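Zustand vor Seltenheit? Zur Bewertung später Abzüge

Wer japanische Farbholzschnitte katalogisiert, arbeitet mit einer Rangordnung, die selten begründet wird. An erster Stelle steht der frühe Abzug, danach der gut erhaltene, danach alles Übrige. Ich halte diese Ordnung für den Handel für brauchbar und für die Forschung für schädlich.

Anlass für diese Zeilen ist der Bestandskatalog der Sammlung Ivska, bearbeitet von Tamás Gál. Er verzeichnet 847 Blätter, überwiegend Landschaften und Schauspielerporträts. Die Arbeit ist sorgfältig. Papiermaße, Siegel und Wurmfraß sind durchgehend erfasst, Farbveränderungen werden vom Verblassen sauber getrennt. Bei 17 Blättern liegt jedoch ein zweiter, späterer Abzug vor, und diesen Zweitabzügen widmet der Katalog jeweils eine einzige Zeile. Abgebildet sind sie nicht.

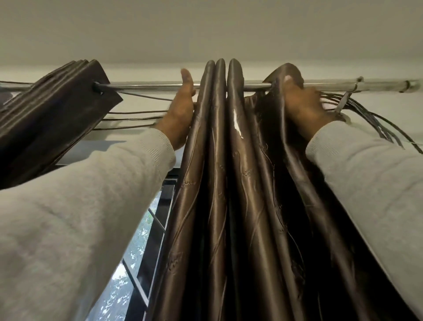
Was der abgenutzte Stock zeigt

Ein Druckstock aus Kirschholz verändert sich im Gebrauch. Feine Grate, vor allem in den Haaransätzen und in Stoffmustern, brechen aus oder werden stumpf. Größere Farbflächen beginnen an den Rändern auszulaufen. Wird ein einzelner Farbstock ersetzt, verschiebt sich häufig auch die Passung. Jede dieser Veränderungen ist datierbar, wenn auch nur relativ: Ein Bruch, der in Abzug A fehlt und in Abzug B vorhanden ist, legt die Reihenfolge fest. Mit einem einzigen frühen Exemplar lässt sich eine solche Reihe nicht aufstellen.

Der Katalog nennt die späten Abzüge »qualitativ nachgeordnet«. Das trifft zu, sofern man unter Qualität die Schärfe der Linie versteht. Für die Frage, wie lange ein Verleger einen Entwurf vorrätig hielt und welche Arbeitsgänge er dabei einsparte, ist der späte Abzug die bessere Quelle. Der Verlauf im Himmel, von Hand auf den Stock gewischt, kostet Zeit. Fehlt er oder ist er auf einen schmalen Streifen reduziert, so liegt der Gedanke an eine billigere Auflage nahe. Zwingend ist er nicht, denn auch innerhalb einer Auflage schwankt die Ausführung.

Zoltán Szűcs hat im August in einer Besprechung eingewandt, die Abbildung sämtlicher Zustände sei finanziell nicht zu leisten. Bei einem gedruckten Band mag das stimmen. Die Datenbank Jetance, in die der Katalog ohnehin überführt werden soll, kennt diese Grenze nicht. Zwei Aufnahmen pro Blatt, eine im Auflicht und eine im Streiflicht, würden für den Vergleich genügen. Im Streiflicht treten auch Blindprägung und die Spuren des Reibers hervor, über die der Band fast durchgehend schweigt.
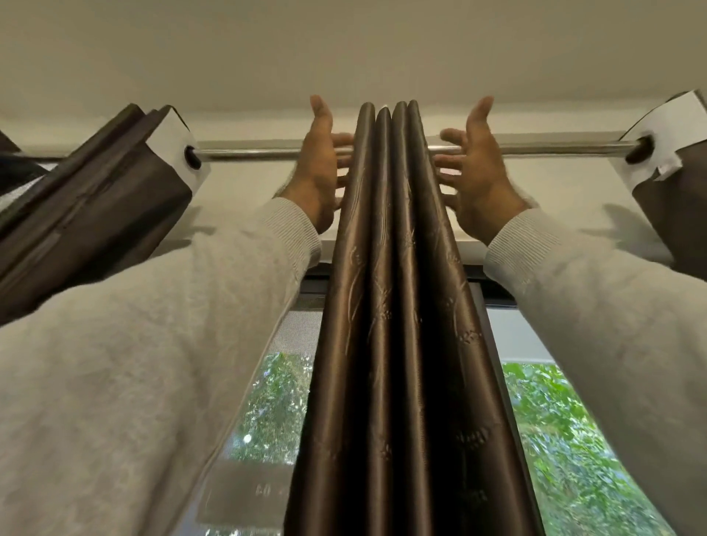 Schwerer wiegt ein methodischer Einwand, den Szűcs nur streift. Linienbrüche lassen sich mit Unterschieden in der Einfärbung verwechseln. Ein schwach eingefärbter Stock liefert Lücken, die in einem anderen Abzug wieder geschlossen sind. Belastbar ist deshalb nur ein Bruch, der in mehreren Exemplaren an derselben Stelle und in derselben Form wiederkehrt. Hinzu kommen Nachschnitte, bei denen ein vollständig neuer Stock nach einem vorhandenen Abzug angefertigt wurde. Sie zeigen intakte Linien und werden gerade deshalb gern zu früh angesetzt. Mindestens 2 Blätter der Sammlung halte ich für solche Fälle; im Katalog stehen sie unter den Erstauflagen. Die Abweichung betrifft beide Male die Stellung des Zensursiegels zur Umrisslinie.

Für die Überarbeitung wäre demnach dreierlei zu fordern: ein eigener Eintrag für jeden Abzug, eine Angabe der geprüften Vergleichsexemplare und der Verzicht auf das Wort »Original«, das im Band mal den Entwurf, mal den Stock und mal das Blatt bezeichnet. Die Bewertung nach Erhaltung kann daneben bestehen bleiben. Sie gehört in ein eigenes Feld und sollte die Reihenfolge der Einträge nicht bestimmen.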